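Hanum Fitted Sheet, deep pocket, double

Item 429. In stock, ships Friday if you order before noon

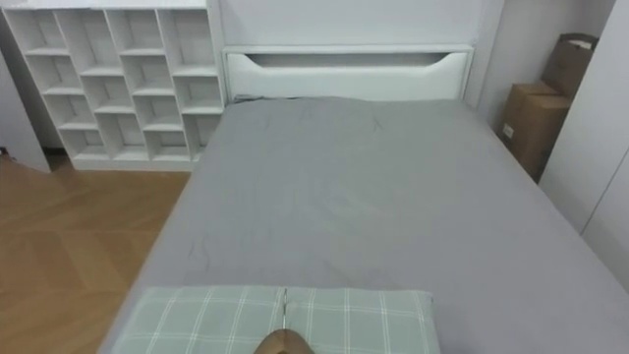 OK so the fitted sheet. We've sold the Hanum since we opened the shop and it's still what goes out the door most. Plain weave cotton, elastic the whole way round, not just at the corners. Deep pocket. Gets softer after a few washes, doesn't go fuzzy.

New batch came in July. Same mill, same cloth, slightly wider elastic. If you have the older ones at home they will match fine, colors are the same dye recipe.

SIZES
Twin, double, queen, king
No split king right now. We keep asking.
Pocket fits a regular mattress plus a thin topper. Thick pillowtop plus topper = get the Musine instead, it's cut deeper. If you're in between, measure from the bottom seam to the top of the mattress with the topper on and email us the number before ordering, saves everybody a return.

COLORS
Gray, white, oat, dark blue
Green is gone and not comming back, sorry. Rust maybe in the fall.

WHAT YOU GET
One fitted sheet. That's it. Pillowcases and flat sheet sold separately, see the Musine set if you want it all in one box. The cloth bag it ships in is handy for travel or keeping the spare in, or toss it in the rag pile, up to you.

WASHING
Wash before first use, warm, on its own or with other sheets. Regular detergent. Skip the fabric softener, it coats the cotton and you lose that crisp feel. Tumble dry low, take it out while it's still a tiny bit damp and put it straight on the bed. Pull the corners hard. Most of the creases drop out overnight and you can forget the iron.

Line drying is fine too. Comes out stiffer, some people like that (Lorne at the front counter swears by it).

Shrinkage: yes, a little, first wash. We cut for it. If it feels loose out of the bag leave it alone, wash it, then decide.

Bleach only on the white. Please. We get this email every month.

GETTING IT ON
Label is at the bottom right corner, foot of the bed. Start with the top left, then go diagonal to the label corner, then the other 2. Smooth from the middle out. If the bed is jammed up against a wall do that side first while you can still shift the mattress a bit.

RETURNS
Unwashed, in the bag, any time in the first month. Washed ones only if there's a fault: popped elastic, open seam, a pull in the cloth. Send a photo to Kamol in returns and he'll sort out a replacement, usually same day. You don't need to mail the bad one back unless he asks for it.

FROM CUSTOMERS

"Bought 2, went back for another pair for the guest room. Corners stay put even with my kids on it." Tshepo Zulu

"Good sheet. Color is a bit cooler than I expected from the website, more of a true gray. Kept it anyway." Barnabás Bozsik

"Wish the label was bigger, I can never find it in the dark. Otherwise no complaints, had mine through a lot of washes and the elastic is still tight." Kgomotso Joubert

QUICK ANSWERS
Does it fit a Dolteo mattress? Yes, the standard ones. The tall Dolteo needs the Musine.
Is it organic? No. We looked at it, price went up too much.
Will it pill? Not that we've seen. Keep it away from towels in the dryer and you should be fine.
Can I buy just the elastic? Yes actualy, ask at the counter, we keep a roll for repairs.
Do you do hotel orders? Yes, 101 sheets and up gets the trade price. Call, don't use the cart, the cart can't do it.

GOES WITH
Hanum pillowcase, sold singly
Ngcobo quilted mattress pad, goes underneath, washable
Musine flat sheet, same colors exept oat

Shop is open till six, phone goes to voicemail over lunch. Leave your order number and we'll call back the same afternoon.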